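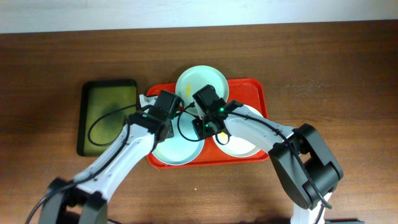

How should the Fekside serving tray be washed?

Wash it by hand in warm water with a soft cloth and ordinary dish soap, then dry it before putting it away. The dishwasher is fine for an occasional wash on the lower rack, as long as the tray stands upright and doesn't block the spray arm.

Home Kitchen Table Trays Plates Care Contact

Fekside Serving Tray, Large, Red
By Rorketti

The Fekside is a rectangular tray for carrying plates to the table and back again. It has rounded corners and a raised rim that runs all the way around. The large size takes three of our round Lekota plates in a triangle, with the edges of the plates overlapping a little. Two plates fit with more space between them, and that leaves a place for a cup or a small bowl.

People buy the large tray mostly for clearing up after meals. You set it down next to the sink or at the end of the table, put the used plates on it as they are finished with, and carry everything over in one trip. It works just as well for breakfast, for snacks in front of the TV, or as a fixed place for the things that always end up on the kitchen table anyway.

Size and fit

We make the Fekside in two sizes, small and large. The large is the one to get for plates. The small is meant for cups, glasses, salt and pepper, mail, keys and so on, and a dinner plate will not sit flat in it.

If your own plates are wider than the Lekota, stand one on the counter and compare it with the tray drawing on the package before you take off the wrap. Large plates can rest with one edge on the rim. This is safe enough for a tray that stays on the table, but don't carry it that way. A plate that rests on the rim can slide when the tray is tilted.

The large tray and the small tray do not nest. They can be stored standing side by side in a tall cupboard or in the gap next to the fridge. Several trays of the same size will stack, and we suggest no more than 20 in a pile.

Carrying

Put the heaviest thing in the middle. Bowls with soup or sauce go in the middle too, and lighter plates toward the ends. Hold the tray by the two short sides with your thumbs over the rim. There are no cut-out handles, so nothing can drip through.

The tray is not made for use as a cutting board or as a stand for hot pans. Don't put it in the oven or the microwave. Plates straight from the microwave are fine.

Color

The large tray is sold in red. We tried a dark gray for a while and dropped it, mostly for lack of shelf space at our end. The red goes well with pale plates, and it is easy to find in a full cupboard. The shade can vary slightly from one production run to the next. If you want several that match, order them together and write "same run" in the comment box at checkout.

Care

Wipe up yellow and orange food soon. Curry, mustard and egg yolk are the worst, both on the tray and on light-colored plates. For a mark that has already set, mix baking soda with a little water, spread it over the mark, leave it while you do the rest of the dishes and rinse. Repeat if needed. Don't use steel wool or scouring powder — both leave fine scratches, and the next stain will settle into them.

Scrape plates before you stack them on the tray. Food left between two plates gets pressed onto the underside of the upper one and ends up on the tray or on the table.

Check the bottom of the tray for crumbs before setting it on a finished wood table. A grain of salt or sand under a loaded tray can mark the varnish when the tray is moved. Lift the tray when you move it, and use a cloth under it if it has a permanent spot.

Goes with

Lekota round plate, mint green with a white rim. Sold singly or in sets.
Lekota round plate, white. Same size as the mint green, and the two can be mixed in one stack.
Murnari table cloth, plain. Useful under a tray that stays out all day.

Ordering

Trays are packed singly in a cardboard sleeve. Plates are packed with a paper sheet between each one. Please keep the packing until you have checked for chips, as we need it if something has to go back.

Cafes, schools and care homes can order in cartons. The carton price starts at 100 trays, and there is a further step at 200. Mixed cartons of small and large are possible if you write to us first. Delivery on carton orders takes longer than on single trays, and in February we close the warehouse for stock count, so orders placed then go out when we reopen.

Returns are accepted on unused trays in the original sleeve. A tray that arrives warped or with a chipped rim is replaced without charge. Send us a photo of the damage and the number printed on the sleeve.

Notes on the current version

The corners are rounder than on the first Fekside. Crumbs used to collect in the old corners and needed a brush to get out, and a cloth now does the job. The rim height is unchanged. Old and new large trays can be stored in the same pile, with the new ones at the bottom.

Item number: 1606-L
In stock

1,606 shares 20 comments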